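卡拉尔折衣单元

卡拉尔折衣单元（英文：Karar）是安装在德里迪特洛（Driditlow）衣物整理中心的一套机器人工作单元，用于摊平、翻面和折叠针织衣物，主要处理T恤、童装和薄卫衣。单元由维西奥公司（Wiseo）集成，核心设备为一台六轴机械臂、一只电动平行夹爪、一台腕部相机和一张浅色工作台。本条目介绍该单元的构成、安装调试、日常维护和常见故障的处理，不涉及衣物分拣线和打包线。

目录
1 名称与沿革
2 构成
2.1 机械臂与底座
2.2 夹爪
2.3 腕部相机
2.4 工作台与照明
2.5 控制柜与软件
3 安装与调试
3.1 底座找平
3.2 夹爪零点
3.3 手眼标定
3.4 抓取力设定
3.5 试运行
4 日常维护
5 夹指与橡胶垫的更换
6 常见故障
7 备件与记录
8 已知限制
9 参见

名称与沿革

“卡拉尔”原为维西奥公司内部的项目代号，交付后沿用为单元名称，铭牌上写作KARAR。中文资料中也见“卡拉”“卡拉尔台”等写法，整理中心的工单统一使用“卡拉尔”。

单元的前身是一套真空吸盘取料装置，用来从料筐中提起单件衣物。吸盘对梭织衬衫尚可，对针织面料漏气严重，提起后常在半途掉落，后来改用平行夹爪。吸盘方案留下的气路接口至今保留在机械臂第三关节外侧，已用堵头封住，维护时不必拆开。

现用的单元于2020年6月18日通过验收。验收时使用的试样共3196件，按面料厚度和颜色分组，其中颜色分组是为了检查相机曝光设置。同年8月，夹爪控制程序升级到第2版，增加了合拢过程中的电流限幅曲线，原来的单一阈值方式停用。本条目所述参数和步骤均以第2版程序为准。

负责单元调试和后续维护规程编写的是维西奥公司的工程师乔斯琳·卡巴纳图安（Jocelyn Cabanatuan）。她编写的维护手册为活页形式，每次修订只替换相应页，因此不同班组手中的手册可能页码不连续，核对时以页脚的修订号为准。

构成

机械臂与底座

机械臂为六轴协作型，落地安装在钢制底座上。底座四角有调平螺栓，螺栓外套锁紧螺母。底座与工作台之间没有刚性连接，工作台受到碰撞时，机械臂的坐标原点不会随之移动，但两者的相对位置会改变，需要重新校验工作台平面。

线缆沿机械臂外侧走线，由三组绑带固定。腕部一段的线缆留有余量，供第六轴旋转使用。余量过小时，相机插头会在腕部转到极限位置时受拉；余量过大时，线缆下垂，容易扫到衣物并把已经摊好的衣襟带起来。手册中给出的检查方法是让第六轴缓慢转到正反两个极限，观察线圈是否绷直或下垂到夹爪侧面。

夹爪

夹爪为电动平行式，两根手指由同一台电机经丝杠带动，同步开合。手指为金属件，外表面有黑色哑光涂层，内侧贴橡胶垫。手指前端加工成斜面，便于贴着台面插到布料下方或夹住布料隆起的褶皱。左右两指前端形状不同，不能互换；换装时按指根背面的刻字区分。

夹爪本体开有窗口，用于减轻重量，也便于从外侧观察丝杠。窗口没有加盖，棉絮会从这里进入本体内部，是日常清洁的重点部位之一。

橡胶垫为可更换件，嵌在手指内侧的浅槽中，用薄胶层固定。垫子表面有细纹。新垫摩擦较大，使用一段时间后细纹被棉絮和柔顺剂残留填平，抓取薄料时会出现滑脱。

腕部相机

相机装在夹爪后上方的支架上，朝向夹爪前端，画面下方可以看到手指。这一安排使控制程序在接近衣物时能同时得到指尖和布面的位置，不需要在手臂运动模型中额外推算指尖坐标。相机最近对焦距离为200毫米，支架上的长孔按这一距离定位，移动支架后必须重新锁紧并做手眼标定。

镜头前装有可拆卸的平面保护片。保护片沾上棉絮时，画面中会出现固定不动的灰点，容易与衣物上的污渍混淆。区分方法是移动机械臂：随画面一起移动的是衣物上的痕迹，位置始终不变的来自保护片或镜头。

工作台与照明

工作台台面为浅色哑光面，与大多数深色和彩色衣物有足够反差。处理白色衣物时，在台面上铺一张深色垫布，并在程序中选择相应的背景配置。垫布没有铺平时，布边会被识别为衣物轮廓，这是白色衣物批次中报警较多的原因。

照明由两侧的漫射灯板提供，灯板倾角固定。台面靠近灯板的一侧在画面中会偏亮，这属于正常现象；如果亮区扩展到台面中央，应先检查灯板的亮度旋钮，再考虑调整相机曝光。

控制柜与软件

控制柜位于单元背侧，内装机械臂控制器、夹爪驱动器和一台工业计算机。夹爪驱动器与计算机之间为串行通信，机械臂控制器走以太网。两者由同一电源供电，但有各自的空气开关，更换夹爪部件时可以只断开夹爪一路。

软件分为三层：底层为运动与夹爪控制，中间层处理相机图像并给出抓取点，上层为工序表。操作人员通常只接触工序表，维护人员可以进入中间层查看抓取点叠加图。底层参数受口令保护，更改后自动生成备份文件，文件名带有修改时间。

安装与调试

底座找平

底座就位后先松开全部锁紧螺母，用调平螺栓支起底座，在安装法兰上放水平仪，先调对角，再调相邻两角。四个螺栓都应承力，用手逐个拧动，能轻易转动的说明没有着地。调平后拧紧锁紧螺母，再读一次水平仪，因为拧紧过程中读数常有变化。

地面为环氧地坪时，螺栓脚下应垫钢片，以免长期运行后螺栓脚压入地坪。德里迪特洛的安装位置就使用了钢片，钢片边缘做了标线，用来观察底座是否移位。

夹爪零点

夹爪每次上电后需要回零。回零时两指缓慢合拢，驱动器以电流上升作为接触信号，并把该位置记为零点。回零前应确认指间没有布料、线头或工具，否则零点偏大，之后的全部抓取都会偏松。

换过橡胶垫的夹爪，首次回零后应做一次塞尺检查：让两指停在合拢位置，塞尺从前端插入，再从根部插入，两处手感应一致。前端先接触而根部有缝，多为垫子没有压到槽底；根部先接触而前端有缝，应检查手指固定螺钉下面是否夹有异物。

手眼标定

手眼标定用来确定相机与机械臂法兰之间的位置关系。标定板平放在工作台中央，机械臂按预设的一组姿态依次拍摄，程序自动求解。标定板必须保持不动，标定期间不得倚靠工作台。

求解完成后，程序显示残差。残差偏大时，先查看各姿态的图像，剔除有反光或标定板超出画面的图像后重新求解。若剔除后仍偏大，应检查相机支架螺钉，支架松动是这一步最常见的问题。卡巴纳图安在手册的批注中要求：每次拆过支架螺钉，无论是否移动过相机，都要重新标定。

标定之后还要做一次指尖校验。操作方法是在台面上贴一个十字标记，让机械臂把合拢的指尖移到标记上方，目视两者是否对正。由于两指前端形状不同，校验时以两指之间的中缝为准，不以任何一侧的尖端为准。

抓取力设定

抓取力由驱动器的电流限幅间接决定。第2版程序把合拢过程分为三段：空程段速度较快，电流限幅较低；接触段减速，电流限幅保持不变；夹持段允许电流升高到所选面料的设定值。面料分薄、中、厚三档，在工序表中选择。

夹持力过小时，提起衣物过程中布料会从垫子间滑出。夹持力过大时，棉质平纹针织面料上会留下压痕，罗纹领口处较明显。压痕多数在整烫后消失，但整理中心不对全部衣物进行整烫，因此薄料档的设定值宁低勿高，滑脱后由程序重试。

试运行

试运行分空载和带料两步。空载时将总速度限制在低挡，逐条执行工序表，观察手臂是否与灯板、料筐和控制柜门干涉。带料时先用一件中等厚度的T恤，完成摊平、翻面和折叠全流程，再换薄料和带罗纹边的衣物。

带料试运行应包含至少一件颜色饱和的红色衣物。红色面料在当前照明下容易使红色通道接近饱和，缝线和折痕的反差降低，抓取点可能落在袖窿缝线的错误一侧。遇到这种情况时降低曝光，不要提高灯板亮度。

日常维护

每班开始前的检查由操作人员完成，内容包括：擦拭相机保护片；用软刷清理夹爪窗口和丝杠外露部分的棉絮；检查橡胶垫有无翘边；查看腕部线缆。清理棉絮使用软刷和吸尘器，不使用压缩空气，压缩空气会把棉絮吹进丝杠螺母。

每周的检查由维护人员完成。除班前项目外，还要检查手指固定螺钉的漆线是否错位，用指尖校验的方法核对台面十字标记，并清洁工作台。台面清洁用微湿的布，残留的小颗粒会在图像中形成暗点，程序把大部分暗点过滤掉，但靠近衣物边缘的暗点可能被并入轮廓。

丝杠润滑按夹爪的动作计数进行，计数可在驱动器页面读取。润滑时只在丝杠中段点涂少量油脂，然后让夹爪全行程开合数次，再擦去两端挤出的部分。油脂过多会沿手指根部渗到橡胶垫上，并可能沾到衣物。

机械臂本体不需要现场润滑。关节外壳接缝处出现油迹时应停机并报修，不得自行拆开外壳。

手指涂层的磨损

手指上的黑色涂层在使用中会逐渐磨损，边缘和前端斜面最先露出金属本色。磨损来自与台面的擦碰，也来自衣物上的拉链、铆钉和纽扣。涂层的作用主要是减少反光，局部划痕和掉漆不影响夹持。 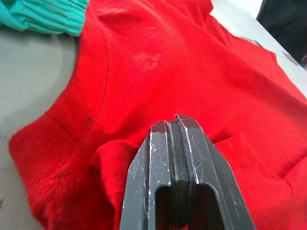 夹爪位于红色棉T恤上方，腕部相机视角。黑色手指表面有多处划痕和掉漆，两指之间可见深色橡胶垫。

判断手指是否需要更换时，主要看三点：前端是否有能挂住布面的毛刺，指面是否变形，反光是否已影响图像。检查毛刺的方法是用一块旧针织布沿前端各边轻拉，有挂丝的感觉即为不合格。轻微毛刺可用细油石沿边缘方向修去，修后擦净金属粉末再试。露出的金属不补漆，补漆层较软，容易剥落并粘在浅色衣物上。

反光的影响可在抓取点叠加图中判断。金属露出处会在图像中形成细亮线，若程序把亮线当作布料边缘，叠加图上会出现紧贴手指的抓取点。控制程序用一块固定遮罩屏蔽手指所在区域，多数情况下重新绘制遮罩即可消除，不必更换手指。换指之后也要重新绘制遮罩，新旧手指的前端轮廓会有细小差别。

夹指与橡胶垫的更换

更换橡胶垫

更换前让夹爪张开到最大行程，断开夹爪一路的空气开关，并挂上禁止合闸牌。机械臂停在维护位，夹爪朝向操作者，高度以不需弯腰为宜。

旧垫从根部一端挑起，沿槽缓慢撕下。使用塑料撬片，不使用刀片，刀片会划伤槽底，使新垫局部悬空。残胶用布蘸异丙醇擦除，等槽内干透后再贴新垫。胶层只涂在槽底，不涂在槽壁。新垫从前端对齐，向根部压平，压平后在两指之间垫一张离型纸，让夹爪低速合拢并保持，直到胶层固化。两侧的垫子应成对更换，只换一侧会使两侧摩擦不一致，提起衣物时布料向一侧扭转。

固化后取出离型纸，清除垫边溢出的胶，按前文所述回零并做塞尺检查。垫边留下的硬胶会在布面上形成细线状压痕，容易被误认为夹持力过大。

更换手指

手指由两颗内六角螺钉和一只定位销固定。拆卸时先松螺钉，再用手将手指沿定位销方向平直拔出，不得左右扳动。定位销留在本体一侧，若随手指一起拔出，应检查销孔是否磨大。

装入新手指前擦净贴合面，核对指根刻字。两颗螺钉交替拧紧，用扭矩扳手拧到手册规定值，再画漆线。装好后依次进行回零、塞尺检查、指尖校验和遮罩绘制，最后用中等厚度的衣物试折。这一顺序不应颠倒，遮罩绘制若在指尖校验之前进行，校验中发现问题重新装指后还要再画一次。

常见故障

维护记录系统中与本单元有关的故障条目共936条，以下为其中反复出现的类型及处理方法。

提起时滑脱。先看面料档位是否选对，再看橡胶垫是否被棉絮或柔顺剂残留填平。垫面发亮时用干净的微湿布擦拭，仍滑脱则更换。擦拭不使用溶剂，溶剂会使垫面变硬。排除以上原因后，检查回零时指间是否夹过异物。

一次夹起两层。多见于衣袖折在衣身上的情况。指尖下探过深时，上层和下层布料同时进入指间。处理方法是在工序表中减小下探量，或者在该步骤之前增加一次轻抖动作。袖口和领口的罗纹较厚，程序有时把单层罗纹判断为两层，此时应查看电流曲线，不要直接更改阈值。

相邻衣物被带起。工作台上留有另一件衣物，且与目标衣物相接时，程序可能把两件的轮廓连在一起。颜色差别明显时很少发生，同色批次中较多。台面边缘的衣物应在开始折叠前移开；工序表中也可以启用按颜色分割的选项，该选项会略微延长图像处理时间。

抓取点偏移。整体向同一方向偏移，通常是工作台被碰动或相机支架松动，先用十字标记核对，再决定是校验台面还是重新做手眼标定。偏移方向不固定时，检查曝光和保护片。衣物上的污渍和褪色斑有时也会影响抓取点，这类情况只出现在个别衣物上，不需要调整单元。

回零失败。驱动器在规定行程内没有检测到电流上升，多为一侧橡胶垫脱落，或者手指螺钉松动后手指外移。回零中途报警而指间并无异物时，应检查丝杠窗口内是否积有棉絮。

通信中断。腕部转到极限位置时中断、回到中间位置又恢复，应检查线缆余量和腕部插头。与姿态无关的中断，检查控制柜内串口线的屏蔽层接地。该处接线曾改动过一次，图纸以柜门内侧所贴的版本为准。

图像整体偏暗或偏色。检查灯板两侧是否都已点亮，再检查工序表中的背景配置。深色垫布撤下后没有切换背景配置，是换班后首件报警的常见原因。

备件与记录

现场备件存放在控制柜旁的抽屉中，包括成对橡胶垫、左右手指、定位销、相机保护片和腕部线缆一根。橡胶垫应避光保存，取用时查看包装上的生产批号，先用早批次。橡胶垫由穆萨维（Mousavi）供货，其他备件由维西奥公司直接提供。

拆下的手指不立即报废，贴标签后留存，标签写明拆下原因。修去毛刺后合格的手指可以作为临时备件使用，但须与同批次的另一侧手指配对。左右手指磨损程度相差较大时，合拢位置的中缝会偏移，影响指尖校验。

每次维护填写一张记录单，内容为部位、现象、处理和校验结果。校验结果一栏要求填写实际观察到的情况，只写“正常”的记录单退回重填。更改过参数的，还要附备份文件名。

已知限制

本单元不处理带硬质装饰的衣物、整件罗纹面料和尺寸超过工作台的衣物。对带松紧收边的衣物，摊平效果受收边张力影响，折叠后的尺寸不稳定，通常转到人工工位处理。

腕部相机在夹爪合拢时会被手指遮住一部分视野，指间布料的层数无法从图像上直接得到，只能由电流曲线推断。针对这一点曾试过在工作台侧面加装第二台相机，因灯板遮挡没有采用。

单元没有湿度检测。潮湿的衣物摩擦较大，重量也不同，混入批次后容易出现两层同时夹起，需要在上料前剔除。

参见

平行夹爪
手眼标定
柔性物体操作
针织面料
电流限幅

分类：工业机器人单元 | 衣物整理设备 | 设备维护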